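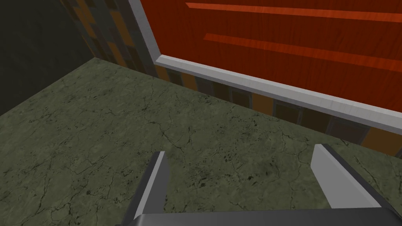
Jianguo Luo wrote in to say that my October post on the Wultport sewage flu counts mixed two units. He is right. The first table used copies per milliliter and the second used copies per liter. I have redone both in copies per milliliter.

The corrected peak is 3,336, up from 2,973 the week before. Both are for influenza A only. The plant pulls a sample every 20 minutes for a full day and pools them, so one bad draw has little effect on the result. 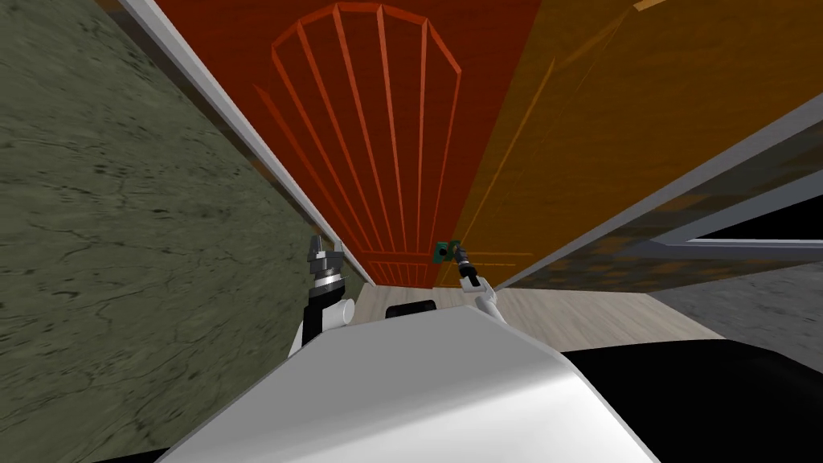 Could the rise just be less rain, one reader asked, with the same amount of virus in less water? Partly. Flow at the Bråten inlet was down that week, and I had not adjusted for it. The lab also runs a marker for a common pepper virus, which tracks how much human waste is in the sample. Dividing by that marker cuts the rise by half but does not remove it.
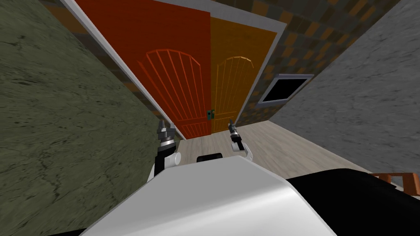
Hallway with two doors, February

Still to do: the Kendedden numbers. They switched to the Drokix kit partway through the season, and I don't have any samples run on both kits. Until I get some, I am leaving that line off the chart.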